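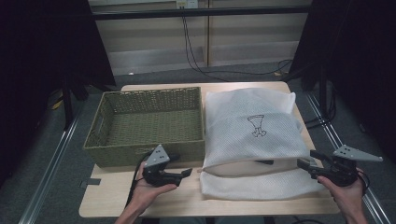 Karum es una pareja de pinzas de mano para enseñar tareas domésticas a un robot, construida en un taller compartido por cuatro personas que al principio no teníamos muy claro lo que estábamos haciendo. Escribo esta entrada en primera persona porque la wiki del taller lo permite y porque soy una de esas cuatro, así que quien busque neutralidad absoluta tendrá que ir a la página de discusión (que está bastante animada, por cierto).

Nombre

El nombre lo puso Waraporn Noiphan y no significa nada en ningún idioma que hablemos. Antes el proyecto se llamaba Vi, pero buscar «Vi» en la wiki devolvía media wiki, y después de un mes de quejas lo cambiamos. En las carpetas antiguas todavía aparece el nombre viejo, y también en un par de piezas impresas que me da pereza repetir.

Historia

La idea salió de Drondine, el taller donde casi todos íbamos a arreglar otras cosas. Toivo Sjöberg llevaba tiempo intentando que un brazo doblara toallas escribiendo las trayectorias a mano, punto por punto, y tenía un archivo con 147 posiciones que solo servían para una toalla concreta colocada en un sitio concreto. Hanne Oksanen le propuso probar con demostraciones: una persona coge las pinzas, hace la tarea y se graban los movimientos. A mí me pareció una idea estupenda y me apunté sin preguntar cuánto trabajo daba. ¡Muchísimo!

El primer par quedó montado en octubre. Era feo, pesaba demasiado y el cierre se atascaba cada dos por tres. El segundo par es el que seguimos usando, con bastantes remiendos.

Construcción

Cada unidad tiene un cuerpo negro con empuñadura, una placa gris agujereada encima y dos dedos que se abren y se cierran mediante unos brazos articulados. La placa fue lo primero que acertamos: como lleva agujeros de sobra, se puede atornillar casi cualquier cosa sin volver a taladrar. Los brazos nos costaron más. En la primera versión giraban directamente sobre el tornillo y en pocas tardes ya bailaban, de modo que Toivo rehízo las articulaciones con casquillos y el juego desapareció casi por completo.
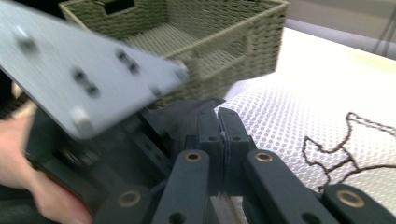

Pinza cerrada, con los casquillos de color latón en los brazos articulados.

El cable es el punto débil. Tira de la muñeca si va corto y se engancha en todo si va largo. Probamos con 70 centímetros y era un suplicio; ahora dejamos una vuelta suelta junto a la mano y se lleva bastante mejor. Hanne Jääskeläinen (no confundir con la otra Hanne, que en el taller nos ha pasado más de una vez) defiende desde el principio una versión con batería. Tiene un prototipo a medias en Gokusby, pero yo todavía no lo he visto funcionar más de un rato seguido.

Tareas

Empezamos con bloques y vasos, que son agradecidos porque no cambian de forma. Luego pasamos a la ropa y ahí se acabó la alegría. La tarea de referencia es ahora la de la bolsa de malla para lavar: se coloca en la mesa junto a una cesta trenzada, una pinza sujeta la tela, la otra busca la abertura y hay que sacar lo que haya dentro y dejarlo en la cesta. Con los dedos de verdad se hace sin pensar. Con las pinzas, la malla se arruga, la solapa vuelve a su sitio y acabas levantando la bolsa entera.

El truco que mejor nos funciona es apoyar la punta de los dedos en la mesa antes de cerrar, para pillar una sola capa de tela. Seija Heinonen, que vino a probar un día y se quedó de asesora sin título, sujeta además el borde inferior con la otra pinza y tira en sentido contrario - yo no consigo hacerlo igual de bien, lo reconozco.

Grabaciones

La regla del grupo es llegar a 100 demostraciones buenas de una tarea antes de entrenar nada. Una demostración es buena si empieza con los dedos abiertos y termina con las manos lejos de los objetos. En la primera tanda de la bolsa tiramos 33 por olvidarnos de lo segundo, casi todas mías. Entre una y otra cambiamos la cesta de posición y giramos un poco la bolsa, que si no el modelo se aprende la mesa de memoria.

Limitaciones conocidas

Los dedos son lisos y resbalan con telas finas. Hay una propuesta de Waraporn para ponerles una funda de silicona, pendiente de que alguien haga el molde. Tampoco hay manera de notar cuánta fuerza se está haciendo, así que los objetos blandos salen más aplastados de lo que uno querría. Y cansan la mano: pasada media hora conviene turnarse.

Véase también

Vi (página antigua, conservada por los planos)
Mesa de pruebas de Drondine
Lista de piezas de Karum, revisión del 06/06/2021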